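홈 > 학생 프로젝트 > 대중음악의 이해 > 기말 보고서

이 사이트는 더 나은 이용 환경을 위해 쿠키를 사용합니다. [동의] [설정]

늦깎이 가수는 어떻게 팬을 모으나: 니브 해너핸(Niamh Hanrahan) 첫 투어 조사

2019년 2월 21일

솔직히 처음엔 아이돌 팬덤을 하려고 했어요. 그런데 같은 주제가 벌써 세 조나 있어서 급하게 바꿨고, 그때 제가 매일 듣던 게 해너핸의 데뷔 앨범 'Kivelholm'이었습니다. (사심 맞습니다!) 32살에 첫 앨범을 낸 포크 가수인데, 그 전까지는 항구 도시 담미츠(Damitz)의 작은 술집에서 노래했다고 해요.

저희가 궁금했던 건 하나예요. 라디오에도 잘 안 나오는 노래를 사람들은 어디서 듣고 공연장까지 갈까? 그래서 작년 8월 투어 후기를 팬 게시판에서 모으고, 공연을 직접 본 팬 10명에게 메일로 질문을 보냈습니다. 답장이 온 건 네 명뿐이라 좀 슬펐지만, 한 분은 A4로 다섯 장을 써 주셔서 읽다가 밤을 새웠어요.

답장에서 제일 많이 나온 얘기는 노래보다 노래 사이의 수다였습니다. 해너핸은 곡 하나를 부르고 나면 5분 정도를 떠든대요. 할머니 집 얘기, 버스 놓친 얘기, 그러다 갑자기 'Rurndale'을 부르면 객석이 조용해진다고요. 저는 영상으로만 봤는데도 그 부분에서 팔에 소름이 돋았어요.

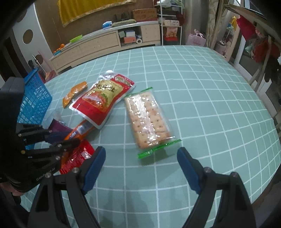
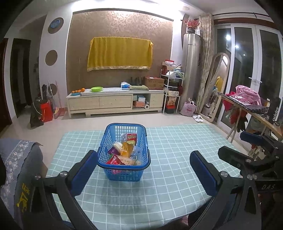 초록 격자무늬 식탁보 위의 간식

음반사 단코(Danko)의 홍보 방식도 찾아봤습니다. 광고는 거의 없고, 투어를 하는 동안 가수가 손글씨로 쓴 편지를 스캔해서 팬들에게 메일로 보냈더라고요. 답장 주신 분 중 두 분이 이 편지를 아직 갖고 있다고 하셨어요. 다만 편지 때문에 표를 샀느냐고 물으면 그건 또 아니래요. 한 분은 친구가 억지로 끌고 갔다고 하셨고요 ㅋㅋ

아쉬운 점은 많아요. 일단 표본이 너무 작고, 다들 원래 좋아하는 사람들이라 싫다는 의견이 하나도 없습니다. 공연 중간에 나간 관객을 한 명이라도 찾고 싶었는데 실패했어요. 그리고 영어 후기를 번역할 때 농담을 몇 개는 끝까지 이해 못 했고요. 교수님이 중간 발표 때 말씀하신 '비슷한 시기에 데뷔한 가수와 비교'는 시간이 모자라서 앨범 발매 간격을 표로 만드는 데서 멈췄습니다.

다음 학기에 이어서 한다면 게시판 말고 공연장 줄에서 직접 물어보고 싶어요. 내한 소식은 아직 없습니다. 편지 번역본은 부록 2에 넣었고, 질문지 원본은 부록 1에 있어요.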